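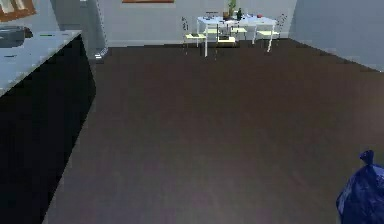

Joneo Starter Projects

Joneo is a set of small coding projects for kids who come to the Zurkusano after-school club. Each project is one folder with a worksheet, a starter file and a finished version. Most take one session. Two of them, the maze and the quiz maker, take longer.

Who it is for

Ages 8 to 14. A child who can read the worksheet and use a mouse can start with the projects marked Level 1. Level 2 expects some Scratch. Level 3 is Python and needs typing.

What you need

A laptop with 2 GB of memory or more
Python 3.6 (Level 3 only)
A browser for Levels 1 and 2
The worksheets, printed or on screen

Getting started

1. Download the zip file and unpack it on the desktop.
2. Open the folder called start-here.
3. Pick a level and open the worksheet in it.
4. Save your own work in the folder called mine. Updates leave that folder alone.

If the club laptops are offline, copy the zip from the USB stick labeled Hailu. The stick has the April version, so the quiz maker is missing from it.

Folders

level1: cat chase, drum pad, birthday card
level2: maze, ping pong, weather picker
level3: number guess, quiz maker, secret codes
words: the word list for secret codes and the quiz maker
mentors: session notes and answers

About the word list

The list has 1241 English words, one per line, all lower case. It was typed up by club mentors and checked twice for spelling. Names and places were taken out. The shortest words have three letters. For younger groups, use words-short.txt, which holds 200 of the easier ones.

Known problems

The drum pad has no sound on some older tablets.
Sindex, our small search page for the worksheets, does not find words with a hyphen.
In the maze, the timer keeps running after the last level.

Changes

November 17, 2018: added the quiz maker, fixed the score in ping pong, new large-print worksheets for Level 1.

Use and sharing

Other clubs may copy and change the projects. Please keep the name Joneo on the worksheets and leave the mentors folder out of anything you hand to the kids.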